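Pile fabric (toy making)

Pile fabric is a textile with raised fibers standing out from a woven or knitted base. It is the main covering material for stuffed toys. The base is usually a polyester knit, and the pile is acrylic, modacrylic or polyester. Mohair on a cotton ground is still used for collector pieces.

Grades are sold by pile length and by weight per unit area. Short pile is used for faces and paws, where seams and stitched features must stay legible. Long pile - often called shag - is used for manes, tails and hair. The Stokberg mill catalog lists short pile at 200 grams per square meter and long pile in 11 shades. 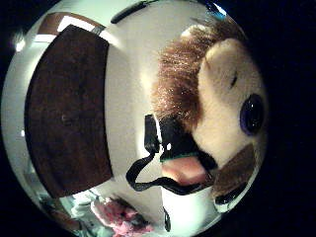 Plush toy head with a short-pile cream face and a tuft of longer reddish-brown fibers.

Pattern pieces are cut from the back of the cloth with the nap running in one direction. Only the base is cut, so the pile at the seam line keeps its full length. After sewing, fibers caught in the seam are drawn out with a needle or wire brush.

Shedding is tested by rubbing and by weighing the fiber lost. Long pile generally sheds more at cut edges, and a coating on the back of the base reduces this.

See also: Faux fur, Mohair, Nap (textile), Velour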